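Chapter 3
The Back Cover Text

Before you read

Take one novel from your shelf, of any kind, and read only the text on the back. Write down in one sentence what you believe the story is. Keep the paper, you will need it for the first exercise.

3.1 What the text has to do

In the previous chapter we looked at the title and at the front cover. A reader who is attracted by these two will usually turn the book over, or on a screen will move down the page. What he or she finds there is called the back cover text, or in the trade the blurb. In some countries the word blurb is used only for the short words of praise by other writers. In this book I use it for the whole text, and I say "praise line" when I mean the other thing.

A blurb is written for a person who has not yet decided. It is different from a summary, which is written for a person who needs to know the whole plot, for example an editor. Students often mix the two at the beginning. They feel it is dishonest to leave out the ending, or they love a side character so much that she must be mentioned. The result is a text where five names come in four lines and the reader does not know whom to follow.

Let us take a simple case. The small publisher Wuvitz brought out a love story with the title The Ferry to Clutau. The first version of the blurb had 200 words and began with the history of the ferry company. The heroine, who comes home to sell her father's boat, appeared in the fifth sentence. The man who wants to buy it appeared in the last one. After the revision the text had 80 words, and both were there in the second sentence. The history of the company was left for the novel, where it belongs.

3.2 The opening situation

Most blurbs in romance, and many in crime and fantasy, are built on the same ground: a person, a place, and a wish that is in danger. The order can change. What should not change is that the reader meets the wish early. "Lena returns to Clutau" is only a movement. "Lena returns to Clutau to sell the last thing her father left her" gives us already something to worry about.

Please notice the tense. In English the blurb is nearly always in the present tense, also when the novel is told in the past. Writers whose first language is another one, as mine is, may find this strange, but readers of English expect it.

3.3 Where the text will be seen

The same blurb is used in several places. On the printed book it is seen complete. In an online shop such as Zinadus only the first 30 words are shown, and the rest is hidden until the reader asks for it. On a blog tour it may stand between an interview and a giveaway, and the host may shorten it without asking. For the Tavares series, a family story in several volumes, the publisher prepared a long and a short version for each book and sent both to the hosts in April, before the tour began. We will compare these versions in section 3.5.
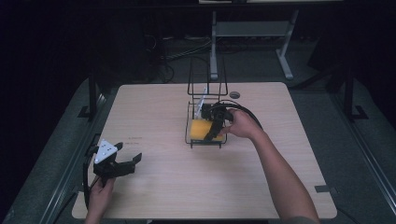 Reading time for this chapter: 30 minutes, without the exercises

Words to know: blurb, praise line, host, opening situation. Their meanings are given in the word list at the back of the book.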